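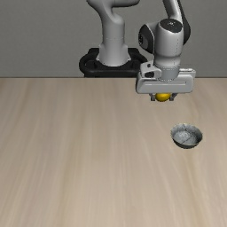 One small gray bowl, light wood table.

Thread on small bowls, and why I now eat most of my lunches from one.

In April 2020 I was home all day and eating straight from the bag. Chips, cereal, grated cheese. I wasn't hungry. The kitchen was just close.

My neighbor Halima Kombo told me to put everything in a bowl first, even crackers. I thought it was silly. I tried it anyway.

First week: I kept forgetting. Second week: I moved the big bowls to the top shelf, where I need the step stool, and that settled it.

What I put in them now: rice and a fried egg. Leftover soup. Yogurt with frozen berries. Half a can of beans with oil and salt.

What doesn't work: salad. It goes everywhere. Use a plate.

I bought 2 bowls from Gritberg and one chipped by June. The other is still fine. The Foltholm ones are heavier and stack better, but they get too hot in the microwave.

Washing up is quicker too. I used to run the dishwasher every night - now it's every other night, and I do the pans by hand.

Someone asked about grocery costs. Mine went down about 20 dollars a month, nearly all of it chips.

I didn't weigh myself or track anything, so I can't tell you about that part.

Mélanie Leclerc asked what I do when I'm still hungry. I fill it again. It's a bowl, there's no rule.

Soup recipe tomorrow if I find the card. It's the lentil one with the lemon.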